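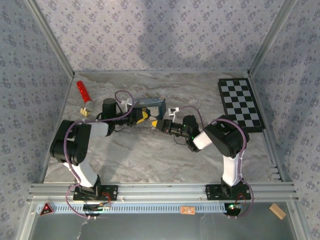
*The Karari bench: two arms, one small item between the grippers.*

# Karari handover tests: FAQ

**What is being tested?**
Whether a policy trained on paired-arm demonstrations can pass a small object from one gripper to the other. The method comes from the Tatenen write-up. We doubted its main claim, so we built our own bench and tried it.

**Does it work?**
Sometimes. In a block of 40 attempts with the item started in a familiar spot, 8 failed. That sounds decent until you move the starting spot, which we did next. The failures piled up quickly, and we stopped calling it a general skill.

**Why are there other things on the table?**
A brush, a checkerboard and an open box are clutter for the policy to ignore. Clean-table results tell you very little.

**Isn't the wallpaper a strange choice?**
We wanted a busy background. The original tests used plain walls, and we suspect some of the reported accuracy came from that. We can't prove it yet.

**How many demonstrations did you use?**
Five per starting spot. The write-up says this is enough. We don't think it is — at least not for thin items, where a small error at the fingertips ruins the grasp.

**Can I compare these numbers with Pettigrew's?**
No. Pettigrew counts a dropped item as a success if the second gripper touched it first. We don't.

**Will you release the data?**
The failed runs, yes, in October. The successful ones need relabeling, after 2 of us disagreed on what a finished handover looks like.

**Should I use this method in the Trestley kit?**
Not for anything you'd mind dropping.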